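Mixed bins: sorting the odd items at Ritthorpe
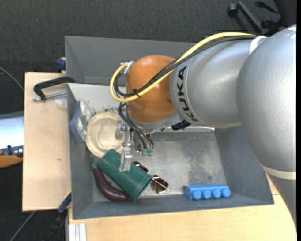 Rianne Schouten wrote in after the last issue to say that cups ought never to share a bin with bowls, as the cups roll and the bowls end up tipped against the side. She would rather have two half-empty bins than one full one.

We have some sympathy, but shelf space on the Langat racking is limited and the grey bins stay mixed until January. The following applies from Mon 15 October.

Plastic cups go in on their side or base down, never stacked. Stacked cups jam, and the inner one is then missed at the count. Bowls go in rim up. Toy food, including the eggplants, is treated as loose stock and may lie anywhere on the bin floor, provided it is not inside a cup or bowl.

The limit is 7 items per bin or 600 g, whichever is reached first. Anything longer than 300 mm goes to the Brimell shelf - this includes the toy leeks.

Bins that fail the check are emptied and refilled by whoever packed them. Labels are to be fixed to the short end. Spare labels are in drawer 2716; ask Rami Haddadin for the key.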